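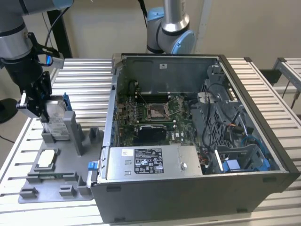 Taking a computer apart is easy if you don't mind what happens to the computer. Most grown-ups could do it with a hammer. Taking one apart so that the bits still work is a slower business, and a company called Vetine, in Brulville, will sell you a pair of robot arms to do it.

The set is called the Tseng Bench. You get two arms, a table to bolt them to, and a grey plastic tray with a special place for each part. You don't get a computer. Those you have to find yourself, and offices throw out plenty.

What is it taking out?

The hard disk drive is a flat metal box where a computer keeps its files: letters, photos, your uncle's holiday videos. On the tray it stands up in a slot, like toast in a rack.

The processor does the sums. It is a small chip with a silver lid, and it sits in a socket with a lever to hold it down. Lift the lever and out it comes, provided you are gentle. Robots have to be taught gentle.

The memory is a thin green stick covered in tiny parts. It holds whatever the computer is thinking about at the moment and forgets it all when you switch off.

Why have two arms?

Try opening a jam jar with one hand. Now you know.

Each arm bends at its joints, much as yours does at the elbow. At the end is a gripper, a sort of hand that has been told it can only have two ideas: open and close. It is surprising how much you can get done with those.

Is it any good?

Evdokia Stergiou runs a repair workshop in Ostorberg and has had a Tseng Bench since July. She says it is patient, never asks for biscuits and is slower than she is. It has worked through 766 old computers so far. She has done rather more, but she has been at it longer and is allowed to boast.

Angus Tamihana, who works beside her, has one complaint. If somebody leaves the tray a little crooked, the arms go to where the slot ought to be. A person would look down and tut. The robot just carries on, very politely, in the wrong place.

How much does it cost?

The bench is 3,100 pounds. A spare tray is 200, which is a lot for a tray. Vetine will also send a person to set everything up for about 500, and that person does like biscuits.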